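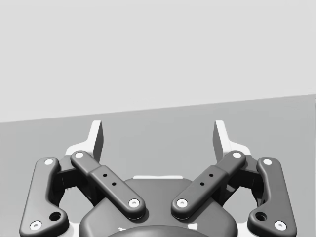
Drillska Pair: review after a month of teleop

Quick one, been meaning to write this up since June. The Drillska Pair is two hand controllers, a foot pedal and a dock, and you use them to drive two arms and record the runs as demos. I've been using mine in sim only, through Troltalex, with the grocery tabletop task. No real arms yet. $1784 for the set, paid for it myself.

Short version: good triggers, bad pedal, software that's fine once you stop fighting it.

Setup

Slow. Dock wants its own USB port, no hub. Pairing took me two tries on the left controller and one on the right. Calibration is holding both arms out like a scarecrow until it beeps. Then Troltalex finds them and you pick a gripper for each hand. I run a multi-fingered one on the left and a parallel one on the right. The preset for the parallel one was fine straight away, the left hand needed an evening of remapping. Manual is a PDF with half the screenshots from an older version.

The triggers

Best part. Long travel, and it's proportional, so half a squeeze is half a close. My old Jurnano stick was open or shut and you could tell in the data, every grasp looked like a slap. With these I can creep up on the corner of a carton, stop, back off, come in again.

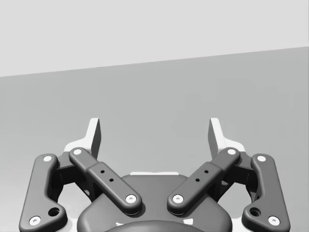

The dead zone is too big out of the box though. First bit of travel does nothing, then the fingers jump. Go into the config and cut it down before you record anything. I did a whole evening's worth without knowing and threw it all out.

Wrist tracking is good in the middle of your reach and gets vague when you turn your hand right over. For a top-down grab you won't notice. For coming in flat and low, you will. Re-center often. There's a button for it under the thumb, easy to hit by accident, wich is its own problem.

The wrist camera view

Troltalex lets you pin the gripper view in a corner or go full screen. I go full screen for the last bit of the approach. Tall boxes are the hard case, a pudding box standing up doesn't leave you much slack if you come in crooked, and from the gripper you get a whole lot of recipe text and not a lot of depth. Flick back to the table view, check, flick again. One button, no lag that I could feel. 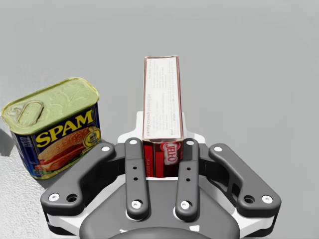 One reader wrote in to disagree with me on this, saying full screen wrist view teaches you bad habits, that you end up steering by the fingertips and forget about the elbow, and that their demos got cleaner once they stuck with the table view start to finish. Fair point. I've clipped plenty of stuff with the outside of a gripper while staring at the inside of it. Still prefer my way for the narrow boxes. Try both.

The pedal

Hate it. Press to start recording, press again to stop, and no click, no light, nothing. Lost count of the demos I drove perfectly with the recording off. Bustamante sells a plain footswitch that works with the same dock and it clicks like it should. Bought that, put the Drillska pedal in a drawer.

Recording a full set

I've done 300 demos now. 5 items on the table: tuna-style can, soup can, a little flat box, the Spam, the tall box by the right arm. Cans with the left hand, boxes with the right, mostly.

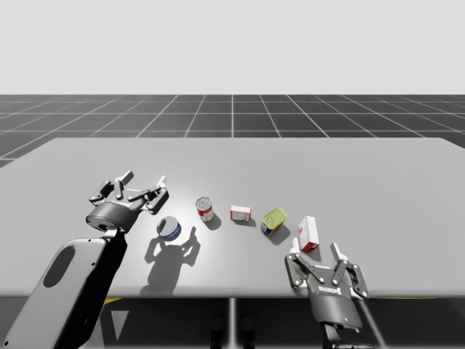
Using both arms is where the Pair earns it's price. Park one, work the other, swap. Clutch button on each controller lets you freeze an arm and put your hand down, and when you pick it back up it doesn't lurch. Every other set I've tried lurched. My shoulders get tired before the batteries do.

Replay editor is basic. Trim the ends, tag it good or bad, export. You can't cut out the middle, so a fumble halfway means keep it or bin it. I keep some of the fumbles if the recovery was decent.

Exports went through clean except for one batch that came out with left and right swapped. Restarted the dock, fine after. Check your first file every session.

Would I buy it again? Yes, for two arms. For one arm, no, get a single controller from whoever and save the money. Will update if I ever get it on real hardware.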